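The Ceiling over Our Heads: Light and Sound in a Shared Workroom

Project report, Interior Environments, second-year studio

Introduction

When our group sat down to pick a room for the December project, we went through the usual candidates first (the library stairwell, the cafeteria, the lobby with the terrible echo) and then ended up choosing the room we were already sitting in. The Gesel workroom is on the top floor of the Gullitz building, and most of us have spent more evenings there than we would like to admit. We knew its habits pretty well by then. We knew which tables people fought over and which ones stayed free until everything else was taken, and we had a hunch that the ceiling had a lot to do with it.

Our question was a simple one. Does the light that reaches the tables match where people like to work, and if it doesn't, what could be changed without tearing anything out?

What we did

We borrowed a light meter from the Grarnis equipment desk and took readings at table height in the morning, in the middle of the afternoon, and again after dark with only the ceiling lights on. The evening set turned out to be the most useful one, and also the most fun to collect, with the blinds down and everyone creeping around trying not to throw a shadow on the sensor! We laid out a grid with masking tape, 60 points in all, and we did the whole round 2 times so that we could throw out anything that looked odd.

We also left a paper plan of the room by the door and asked people to put a dot where they had been sitting. We were a bit worried that it would be ignored, but people were very generous with their dots, and a few added notes in the margin, mostly on the subject of glare.
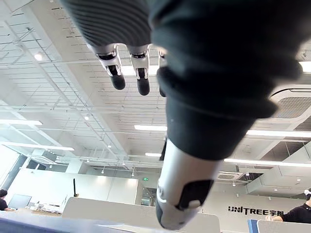 Glare was the complaint we heard most, and it took us a while to understand it. Our readings in the evening were not especially high, with the dimmest tables at about 300 lux, so we couldn't blame plain brightness. What seems to bother people is the arrangement overhead. The long fluorescent strips are set among white panels, and with all that white around them and a broad white beam running across at a diagonal, there is very little up there to rest your eyes on when you lean back from your work. Against such a pale background, the thin dark seams and the suspension rods stand out more than you would expect, and one of the margin notes just said "busy."

The sound side of the project was smaller, and we should be upfront that it was mostly done by ear. We clapped, we read a page of text aloud from different corners, and we wrote down how clearly the others could follow it. Speech carried well over the middle tables and got muddy near the long wall. We would have liked to do this part with proper equipment, but the Gape recorder was booked out for the whole month.

What we would change

Our first suggestion is to move the tables before touching any fixtures. Turning the long rows a quarter turn would let people face along the strips, and we tried this with 3 tables for one evening. The people who sat there told us it was easier on the eyes, though we know that one evening is a very short trial.

Our second suggestion is to put the strips on separate switches, so that a person working late in one corner doesn't have to light up the entire room. We also talked for a long time about painting the beam a soft gray, and never fully agreed. The plan with all the dots on it is attached as an appendix, along with both sets of readings.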